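Ikix opens its Stoston workroom in Isthorpe, with clothes on one side and circuit boards on the other

For immediate release

Ikix is delighted to announce that its new shared workroom at Stoston, the old wholesale building on the Isthorpe canal side, opens to members and visitors in January. The room brings together two groups who have been meeting at opposite ends of the town for years: the people who sew, alter and restore clothes, and the people who solder small circuits. They will share a roof, a kettle and, at long last, a proper set of tables.

Members have been moving in over the past 3 months, carrying things up the back stairs in the evenings. The clothing rack went up first and filled within a day. Mannequins followed, along with rolls of pattern paper and a very large amount of fabric which is still being folded. On the electronics side the first job was much smaller in scale and took a good deal longer: getting the stock of bare prototyping boards out of drawers, envelopes and biscuit tins and into some kind of order that a newcomer could follow.

The order they settled on is pleasingly plain. Boards live in clear plastic bins. When they are wanted, they come out on to a tray, laid flat where they can be looked over, and from the tray they go into a ribbed rack, or to whoever is building that evening. At the end of a session the whole thing runs backwards. Members have taken to calling it the Alaoui run, after the street where the electronics group used to meet, and the name looks like it will stick!
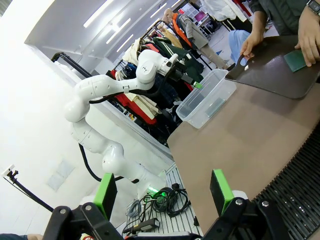
Clear bins won the argument over drawers, and it was quite an argument. Drawers look neater from across a room, and several members had grown fond of the old ones, but a board in a drawer might as well be in another town. With a see-through bin you know before you lift it whether there is anything worth lifting it for. The bins also stack, and they can be wiped out with a damp cloth, and they can be carried to the table in one go. Each one will have a paper slip taped to its short end with the board size written on it in pencil, so that the slip can be changed as stock comes and goes.

Trays came from the kitchen cupboard at first. Someone brought a serving tray over to hold a few boards while the table was being cleared, and the raised edge turned out to be so useful that trays were added to the shopping list that same night. Small parts don't roll off. A half-finished project can be picked up, parts and all, and put on a shelf until next time. Anybody who has tried to move nine separate pieces of a circuit across a room in cupped hands will understand the excitement.

A handle matters more than we expected, too. The trays the group likes best have an opening cut through at the end so that you can get your fingers right through and keep a firm hold while the other hand does the sorting. Trays with only a lip are fine on the table and a little nervous-making on the stairs.

Boards are handled by the edges, always. It is the first thing a new member is shown, and it takes a minute to learn. The faces of a board pick up grease from fingertips, and grease makes soldering harder. The same goes for the sewing side, where pale fabric is handled with clean dry hands or left alone, so the two groups found they already had a rule in common. There is now one sink rota and one towel rail, and the sign above them serves both. 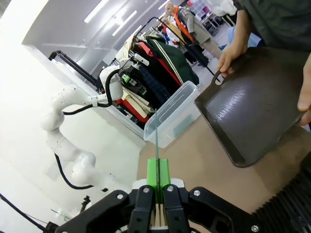 Nkechi Idahosa would happily spend a whole evening on the trays and bins alone. "I love the soldering, of course I do, but getting everything laid out first is the bit that calms me down," she said. "You tip out what you've got, you look at it, you find the board you were sure you'd lost in the spring. By the time you switch the iron on you know what you're making. I used to skip all that and go straight in, and then I'd be under the table at ten at night looking for a resistor."

She was also keen to see the two sides of the room start borrowing from each other. "The sewing lot have the best labels. They have the best scissors as well, but we're not allowed near those."

That borrowing has already begun. The first joint project at Stoston will be a set of light-up jackets for the Isthorpe winter walk, with the circuits built on small pieces of prototyping board and stitched into pockets in the lining. Flap pockets are ideal for this, it seems: a board slides in, the flap keeps it there, and the wearer can take it out again before the jacket is washed. The sewing group has offered 5 jackets to start with, all of them bought second-hand, and the electronics group will supply the boards, the lights and a great deal of advice about battery packs.

Anyone can join in, with no experience of either craft. Early sessions will be spent on the gentler jobs. There are boards to be sorted by size and put away, linings to be unpicked, buttons to be matched, and old wire to be untangled and wound on to card. We know this might not sound thrilling on paper. In practice it is a lovely way to spend a couple of hours, with something in your hands and plenty of conversation going on, and you come away knowing where everything lives.
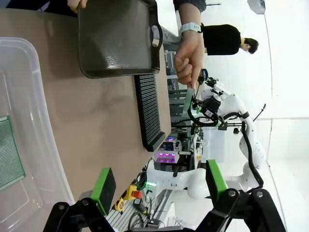
Racks are the newest part of the arrangement and still a subject of lively debate. A long ribbed rack lets boards stand side by side with a bit of air between them, which is handy when you want to flick through a batch, or when several people are working from the same stock and need to see what is left. Thin boards sit in the gaps well. Narrow offcuts are a nuisance and tend to lean, and for the moment those stay in the bin. One suggestion is a strip of card slipped in beside them. Another is a separate small tub marked "bits". Both will be tried.

The position of the rack has changed more than anything else in the room. Straight along the back of the table looked smart and meant a stretch for anyone short in the arm. Square to the tray was better but got in the way of the bin. Laid at a slant, with one end close to the tray, it suits most people, and left-handed members can swing it round the other way. Nothing on the big tables will be screwed down for this reason. We would like people to move things about until they are comfortable, and then, please, to move them back.

The tables themselves deserve a mention. They have pale tops in a light tan shade, picked by the sewing group for spotting dropped pins, and a dark green board shows up against them beautifully. They are large enough for two people to work across from one another without bumping elbows. A scrap of felt or an old cutting mat goes underneath anything hot or sharp, and there is a pile of both by the door.

Lighting was the other big decision. The long tubes on the ceiling were kept, since both groups need to see what they are doing well into the evening, and the walls have been left white. Members who want a warmer light for colour matching can bring a lamp, provided it has been checked first.

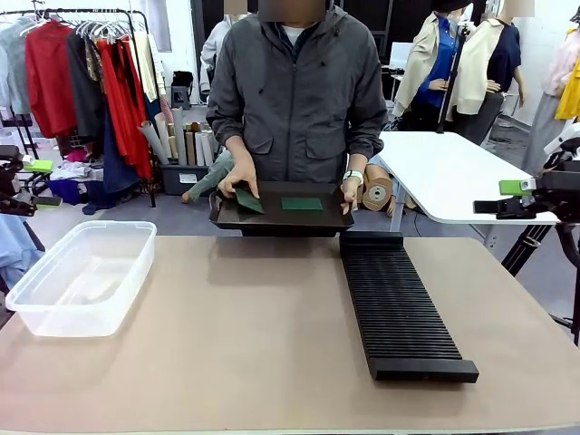 Sessions will run on weekday evenings from 7 until 9, with the room open beforehand for anyone who would like to settle in and have a cup of tea. The sewing side and the electronics side will keep the same hours, which was the whole point of moving in together! Each session ends with a shared tidy. Boards go back in their bins, trays are wiped and stacked, garments go on hangers, and the rolls of paper go back upright in their bin before somebody steps on one.

A short guide to putting things away has been drawn up and will be pinned by the door. It was written by members over several evenings and a fair number of biscuits, and we reproduce it in full:

Empty a bin on to a tray, never straight on to the table.
Lay boards flat, with space between them if you have it.
Pick them up by the edges.
Check the corners for cracks. Cracked boards go in the practice pile.
If you don't know where something goes, leave it on the tray with a note.
Trays on the bottom shelf, handle ends facing out.
Hang up what you took down.

The practice pile is worth asking about on a first visit. Boards with a chipped corner or a few blocked holes are no good for a finished jacket but perfect for learning to solder, and they are free to anyone who comes along. The sewing group keeps a similar heap of odd sleeves and orphaned pockets for trying out stitches. Take what you like from either.

Ikix would also be glad to hear from anyone in or near Isthorpe with things to pass on. At the top of the list are clear lidded bins of any size, trays with handles, strong coat hangers, and zips longer than a hand. Unused prototyping board is always welcome, including offcuts. We can't take mains appliances or anything with a swollen battery. Clothes are very welcome too, but please get in touch before bringing more than one bag, as the floor on the sewing side is rather well covered at present.

Visits can be arranged at any time during opening hours, and local schools and clubs are invited to get in touch about bringing a small group. The jackets will be on show in the workroom for a week ahead of the winter walk, boards and all, with the linings turned out so that visitors can see how the pockets are made.

Notes for editors

Ikix is a members' making group based in Isthorpe. Its workroom is on the upper floor at Stoston, reached by the canal side door.

The Alaoui run is the members' own name for their method of sorting and storing boards. Please keep the capital A.

Nkechi Idahosa is available for interview in the evenings, before sessions start.

Photographs may be used with this release.

Ends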